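Introduction to Robotics, Handout 3
Notes to go with our visit to Zeltasora, Mar 2, 2022

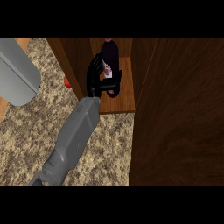
Fig. 1. Simulated view: the gripper closed around a bottle on the lower shelf of a cabinet.

Thank you all for coming along on Wednesday, and for being so patient on the coach to Bradoden! I promised to write up the morning demonstration for those of you at the back, so these are my own notes, tidied a little.

Our hosts began in the simulator, which they call Novow, before taking us through to the workshop. The task they had chosen was picking a bottle out of a cabinet. It sounds like nothing much, but do look at how close the fingers have to come to the woodwork – the gripper is right at the cabinet opening, and there is a big dark panel just to the right of it. The arm comes in on a slant, so the whole length of it needs thinking about as well as the tip.

A few terms you will want for next week:

Approach: the path the gripper takes towards the object.
Grasp: the moment the fingers close. In Fig. 1 the bottle is still standing on the shelf at this point.
Clearance: the gap left between the robot and everything else.

Somebody asked how many attempts are run in one go. The answer was 200 for a quick check and around 1,000 overnight.

For the seminar, please write 2 short paragraphs on how you would plan the way out of the cabinet – bottle included – and bring a sketch if you can.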